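Week 6 – Teleoperated demonstrations: bin picking

In the Ilero exercise one student drives the arm and a second keeps the log. Each demonstration starts at the home pose and lasts no longer than 60 seconds.

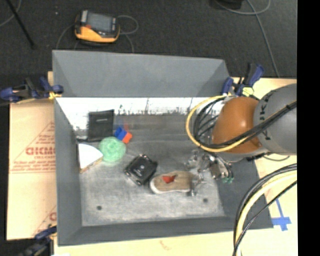
Approach and grasp

A shoe near the wall leaves little room for the fingers. Line up the gripper before closing – corrections made after contact are hard for the policy to copy. Log failed grasps too, with the reason. Each pair hands in 2 log sheets on Monday.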